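Kettunen
Products > Work surfaces > Slatted aluminium tables > Bukside 16

Bukside 16 slatted worktable
Last revised June 12, 2022

Overview | Top and slots | Working on computers | Fitting | Accessories | Care | Ordering

The Bukside 16 is a fixed-height worktable with a slatted aluminium top, intended for dismantling, repair and inspection of desktop computers and other equipment of similar size. It replaces the solid-topped Bukside. The leg frame is unchanged, and the two tops are interchangeable on any frame supplied after October of last year.

Overview

The top is built up from aluminium profiles laid side by side, with slots running the full length between them. The standard finish is white. A full-size tower case can be laid on its side with the side panel removed and the motherboard facing upward, which leaves every slot, socket and connector reachable from above. The rated load, evenly spread, is 80 kg.
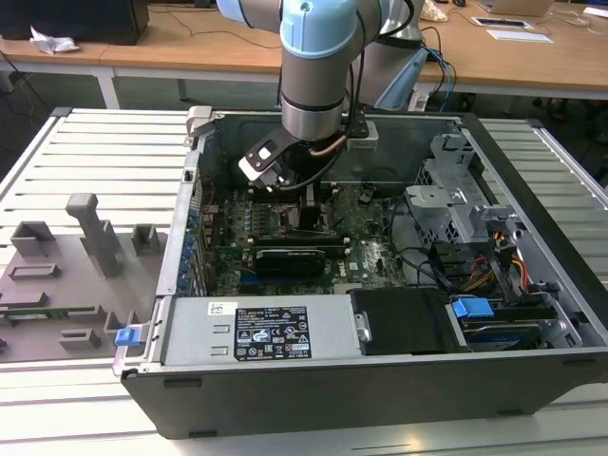

Open tower case lying on its side on the white slatted top.

Top and slots

The slots accept standard sliding nuts for M6 bolts. Nuts can be dropped in at any point along the slot and need not be fed in from the end. Stops, clamps and small brackets can be moved without removing the case from the table. The maximum tightening torque for accessories is given on the fitting sheet supplied with each top.

Screws dropped on the top will tend to run into the slots. If this is a problem, order the Pultiro slot strip, a push-in cover sold by the metre and cut with ordinary scissors. The strip sits flush with the profiles and does not raise the case.

The surface is coated and must not be relied on as an earth. A bonding stud is fitted to the underside at each end, for connection to the site earth point. Wrist straps should be connected to the stud or to a separate earth block, never to a clamp on the top.

Working on computers

Place the case with its open side uppermost and the rear panel against a stop. Disconnect the mains lead before the case is laid down. On cases with a drive cage at one side, weight is not evenly spread, and a second stop on the heavier side prevents the case from creeping when cards are pulled.

Work at the processor socket requires the most clearance. The retention frame is released by a thin lever at its side, and the lever must be free to swing through its full travel.

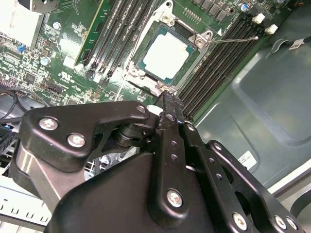

Tall memory modules beside the socket may be taken out first if they restrict access. Release the latch at the end of the slot and lift the module straight up. Do not use the retention frame as a rest for tools, and do not lay screwdrivers across the board. An Iltovano parts tray, clamped to the near edge of the table, keeps loose screws clear of both the case and the slots.

Expansion cards should be lifted only after the latch at the rear panel has been opened. Long cards may also be held at the slot itself. Cables crossing the board can be held aside with a slot-mounted cable post (see Accessories).

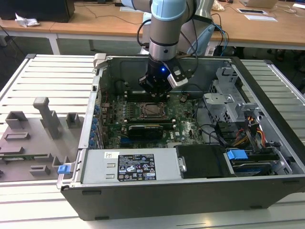 Side panel off: motherboard, graphics card, power supply and drive cage reached from above.

The power supply is a sealed unit and is not to be opened on this or any other table. Remove it whole and pass it to a suitable workplace.

Fitting

The table is delivered with the leg frame flat and the top in one piece. Two people are needed to lift the top. Level the feet before the top bolts are fully tightened, then check them again after a week of use.

Accessories

Stop, fixed, with 2 bolts and sliding nuts
Cable post, slot-mounted
Pultiro slot strip, white or grey
Iltovano parts tray, with edge clamp
Earth block, for underside mounting

Care

Wipe down with a damp cloth and mild detergent. Clear the slots with a soft brush or a vacuum nozzle. Solvent cleaners dull the white finish and are not covered by the guarantee.

Ordering

Tops and leg frames carry separate order codes. State the finish and the number of stops required. Delivery time is about 16 working days for the standard finish. Other finishes are quoted on request.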